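Kidetti Retirement Planner, reviewed by Sumathi Shenoy

I stopped work in October and wanted something to keep track of what we spend against what comes in. The Kidetti planner is a ring-bound workbook of 262 pages, with a pocket at the back for statements. I have used it for 28 weeks.

The first section deals with pensions and savings. You fill in each pot, its value and the date you can draw on it. The boxes are big enough for ordinary handwriting. The monthly budget sheets are the best part, and ours showed we were spending more on the car than on food.

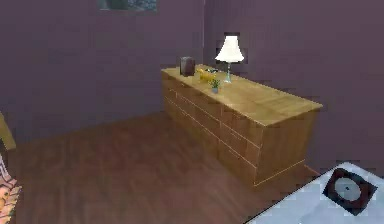
Wooden dresser with a table lamp

The section on tax is thin. It covers one person with one pension, so couples will need extra paper. Anil Palaniappan tried the Soltano planner over the same period and found its tax pages clearer, but it has no room for irregular costs such as a new boiler.

Paper quality is fair. Gel pen shows through, biro doesn't. The rings were stiff at first and are fine now.

I would buy it again for the budget sheets. Anyone with a spreadsheet they already like can leave it.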